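Replacing old thermal paste on a desktop CPU

My old tower got so loud in February that I could hear it from the kitchen! Fresh paste fixed it, and the tube cost me less than lunch.

Shut down, unplug, and hold the power button for a few seconds. Then take the cooler off slowly, twisting a little if it sticks (mine always sticks).

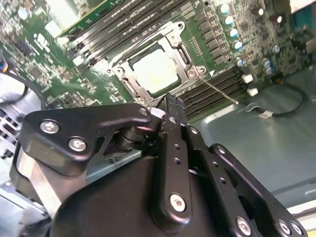 Grab a coffee filter and some rubbing alcohol and wipe until the filter comes away clean. I go through two or three, and I do the bottom of the cooler too.

Now put one small dot in the middle. Pea-sized, no bigger!

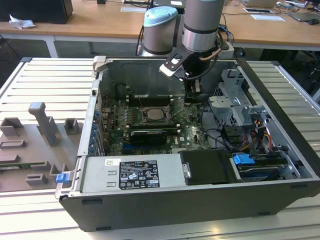 Tighten the cooler screws in a crisscross, a couple of turns each, then plug the fan back in before you close up.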